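Maltus group, Thursday meeting, my notes (sorry, I type the way I talk)

We started ten minutes late and went straight to the book task. I gave the update on the Traker comparison: 27 demonstrations with the handheld grippers went into each policy, and the only thing we changed was whether the wrist angle got smoothed before training. Smoothed came out ahead on 20 test runs, and I was pretty pleased — until someone asked how many of the failures were at the stand. All 4 of them! So the grasp is fine and what we need to look at is everything that happens near the slot. 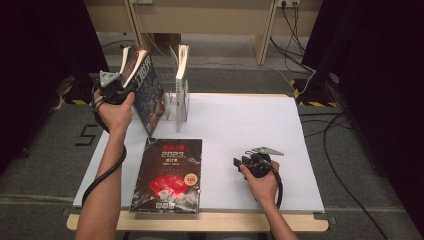

We went back and forth on whether that's a data problem or a labeling one. My feeling is that we cut the episodes too early, so the policy hardly sees any of the slow part. The Chisholm people want thicker books added, and I said fine, but please not in the same batch (we did that with Rulex and couldn't tell what had changed).

Agreed: recut the existing episodes with 2 extra seconds at the end, retrain both versions, same test list. I'm doing the recut. Thicker books wait until February.

Also talked about renaming the log folders. No decision, again.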